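I've been asking people the same rude question for a couple of years now: when does a machine do my chores? I mean the boring ones, the stuff that eats a morning. So when Sultent, a small outfit that teaches robots housework, said I could come by in February and pester one of their engineers for as long as I liked, I packed a notebook and skipped breakfast.

The engineer (who asked me to leave names out, and I'm happy to) used to work on warehouse sorting at Onitbridge. I figured that would make bathrooms feel like a vacation. "Oh no," she said, laughing. "In a warehouse I got to decide where everything went. I picked the bins, I picked the lights. A bathroom was picked by somebody who likes marble."

I asked what was so bad about marble. Turns out I had wandered into a sore subject! Polished stone, chrome, glossy white ceramic: they all throw light around, and a vision system can mistake a reflection for a thing. She told me about an early version that spent most of an afternoon reaching for a glint. "It was very determined," she said. "I felt bad turning it off."

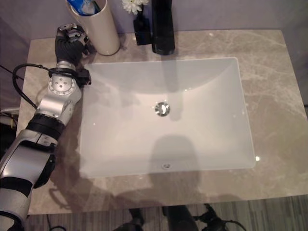 Then there's the question of how hard to squeeze. I'd always assumed the hand was the finished part and the brain was the part everyone was stuck on, and she made a so-so gesture with her own hand when I said it. Picking up a stiff box is pretty much routine for them now. Anything soft is still a conversation. A tube of toothpaste changes shape when you hold it, and it changes again when it's half used up, and then someone in your family rolls the end (or doesn't, and there's a fight).

"People ask for dishes and laundry," she said. "I'd be thrilled if they asked for tidying the sink. That's where we're learning the most."

So I pushed her. Can it put away a toothpaste tube, yes or no? She wouldn't give me yes or no, but she did give me a number, which I appreciated. Their last long run was 304 tries at bathroom tidying, and the count she cares about is how often a person had to step in. It was 12 times. I said that sounded great. She said it sounded great until you pictured having to get up from the couch for it. 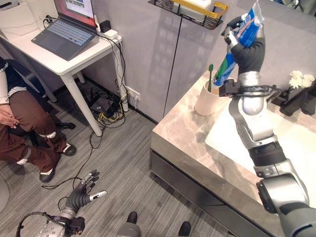
She also wanted me to know that a try can be slow and still count. A tidy-up that takes me a few seconds can take one of their machines 3 minutes, what with all the looking and re-looking. I told her my teenager runs at a similar speed, and she wrote that down, so if it shows up in a Sultent slide deck I want credit.

We got onto hands versus grippers over coffee. I'd come in assuming fingers were the fancy choice and everything else was the budget one, and she set me straight pretty quick. Fingers are lovely for a toothbrush or a handle. For plastic packaging she'll often take a plain gripper, because there's less to go wrong and it's easier to tell what it's holding. Their software, which they call Myung, has to work with both, and she said that's given her more gray hair than anything else in the job.

"Bags are awful," she said. "I'll say that on the record. Shiny, crinkly, floppy, and the printing folds up so you can't read it." She'd take a mug over a bag any day. A mug stays a mug.

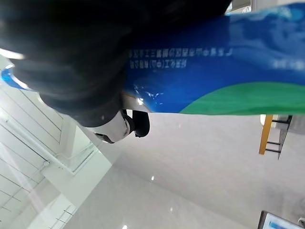 *A blue plastic package in the gripper, up close.*

What about stores? I had shelf stocking down as the easy one, with the neat rows and the good lighting. She agreed that the back room is getting close. She mentioned Stosow, a little grocery chain that's been talking with them about restocking after closing time, when there aren't any shoppers to work around. Her guess was 2 years for something dull and useful there. The aisles during the day, with carts and kids and somebody's dropped grapes, she wouldn't put a date on at all.

And my house? She asked me a bunch of questions about it first, which I hadn't expected. Are there stairs, do we have pets, how much stuff is on the counters. I was truthful about the counters. She winced a little.

"I think you'll get one chore before you get ten," she said. "Something that picks up and puts back, in one room, and you'll have to be a bit patient with it." I asked which room she'd want it in at her own place. The bathroom, she said right away, and then she changed her mind and said the kitchen, and she was still going back and forth on it when she walked me out to the parking lot.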